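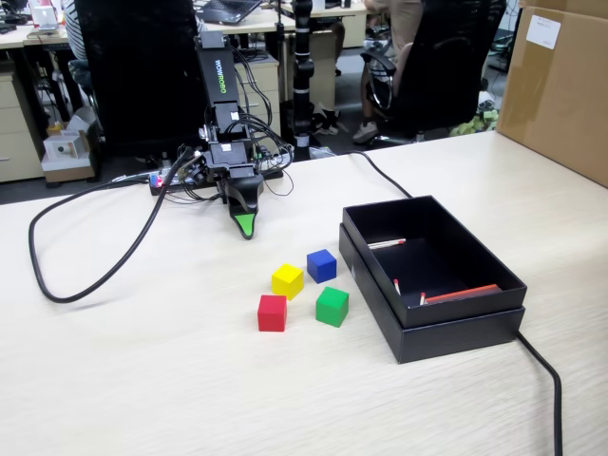 图1 浅色木纹桌面,四色方块,右侧为敞口黑盒

第四讲 小件收纳:方块、细棍与盒子

Hastedmont 设计基础课 讲义
修订日期:2018-12-30

本讲接第三讲“容器的开口”。第三讲谈抽屉和柜格,本讲只谈桌面上的小件:怎样分类,怎样入盒,怎样查看盒内是否放得合适。课前请读完 Closham 读本的第131页,上面有盒类的名称对照表,课上不再逐条讲。

一、物件清单

练习用的物件分两类。一类是块状物,即红、黄、蓝、绿四色方块,大小相近。另一类是细长物,即一头为红色的白色火柴棍。盒子用敞口黑盒,图1里的盒子斜放在桌上,上层浅盘套在略宽的下层里,四周因此留出一道台阶形的边。

台阶边在收纳上有两个作用。拿盒子时手指有地方扣住;细小物件掉在盒外,也容易停在边上,不会马上滚到桌面。缺点是边沟里容易积灰和碎屑,清理时要用软刷,布擦不到沟底。

记录表上的“净容积”只算内层浅盘,台阶部分不计入。往年作业里常有人按外沿量长宽,算出的容积偏大,后面几步也跟着错。

二、方块入盒

方块的摆法有三种记法:
散放:方块之间不要求对齐,只要求都在盒内。
靠边:至少有一个面贴住盒壁。
成排:相邻方块面对面贴紧,排成一列。

散放最快,占地也最大。方块转过一个角度后,所占的宽度由边长变成对角线方向的长度,最大时是边长的1.41倍。图1中黄色方块的顶面看上去成菱形,旁边的红色方块则是一个平面朝前,两者对照,可以看出转角对占位的影响。

靠边放时先放离自己远的一侧,再放近的一侧。顺序反过来,手要越过已经放好的方块,容易碰歪。盒子斜放时,“远侧”按盒壁判断,不按桌边判断。

盒内只有一部分方块时,也要照样记录。图2中能看到红、黄两块在深色盒内,黄色一块受光较强,表面发白。遇到这种情况,颜色一栏按物件清单填写,不按照片上的色感填写。

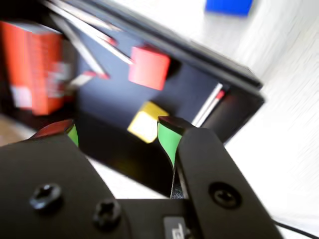 三、细长物入盒

火柴棍一类的细长物件,单根几乎不占体积,乱放时却会占满整个盒底。原因在于方向:几根棍子方向不同,互相架空,下面的空隙就用不上了。

步骤如下:
1. 全部取出,放在颜色与棍子反差大的平面上。白棍宜用深色底。
2. 把红头朝向同一侧。
3. 并拢成一束,两端轻轻对齐。
4. 沿盒壁放入,不要横在盒子中间。

图1的盘内有两根火柴棍,挨着左侧盒壁,彼此靠得很近,方向也一致,可以当作第4步的参考。图3则可与第2步对照着看,左侧两根走向平行。
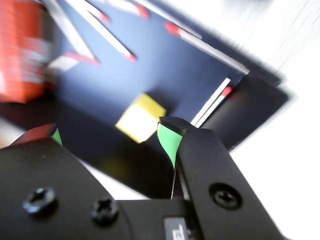 图3 深蓝色板面上的红头白色细棍

摊开时棍与棍之间留一指宽,方便逐根拿取。贴得太紧,拿一根会带动旁边一根。摊开的区域不要超过板面的边,靠边的几根先收。

使用真火柴的班级,每组只发2根,其余用涂色的竹签代替。火柴与磷面分开存放,下课前由各组交回讲台,不得带走。教室里的存放柜在门的左侧,上层放竹签,下层放方块。

关于先后:方块和细棍要放进同一个盒子时,先放细棍,后放方块。细棍贴壁以后,方块可以起到挡住的作用,盒子移动时细棍不容易散开。如果细棍很多,占了盒底一半以上,就应当另用一个盒子,不要勉强混放。

四、材料与磨损

木方块表面刷漆,棱角处最先磨损。检查时把方块拿到窗边,依次看顶面、侧面和底边。漆薄的地方会透出木纹,横向的细纹和擦痕在靠近底边处常常更明显。有擦痕不影响使用,漆皮翘起则要挑出来重新打磨。

打磨用300目砂纸,顺着木纹走,磨到手摸不挂即可。补漆用水性漆,薄涂两遍,第一遍干透以后再涂第二遍。一次涂厚了,表面会起皱,方块之间也容易粘住。
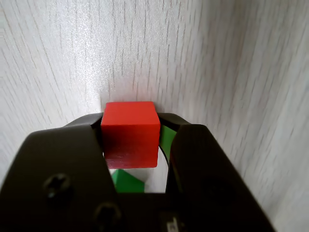

补过漆的方块边长会略有增加,成排摆放时能看出来。同一排里尽量用同一批的方块,新旧混用时把新补的放在两端。量尺寸用卡尺,每个方向量一次,记录到毫米以下一位。

清洁用拧干的湿布,擦后晾在架子上,不要直接装盒。没有晾干就盖上盖子,漆面会起白雾。

五、收尾与查看

整理完毕以后,按下列各项查看一遍:
盒内物件的颜色和数目与清单一致。
细棍的红头同向。
没有物件压在台阶边上。
桌面上没有遗留的漆屑或断头。
盒子放正,长边与桌边平行。

最后一项是为了下一组取用方便,练习过程中盒子可以斜放。习惯用左手的同学可以把盒子放在左边,前后顺序照样从远到近。

六、作业

甲题。取一只敞口盒和16个同样大小的方块,分别按散放、靠边、成排三种方式装入,各画一张俯视图,标出没有用到的面积。图上要注明盒子内长和内宽。

乙题。在家里找一种细长的小件,例如棉签、牙签或铅笔芯,照第三节的步骤整理一次,写出哪一步不适用,以及你怎样改动。篇幅不限,附草图。

丙题(选做)。Haslinger 分类法把小件只分成“会滚的”和“不会滚的”两类。请用本讲的方块和细棍试一试,说明圆棍和方棍归入同一类时会遇到什么麻烦。

作业纸用 Rurora 格子纸,在课程办公室领取。甲题的图不要用铅笔淡描,复印时看不清。

下一讲谈带隔板的盒子,请自备直尺和一张硬卡纸。六月的实物考核也会用到本讲的三种摆法,作业图请保留到那时。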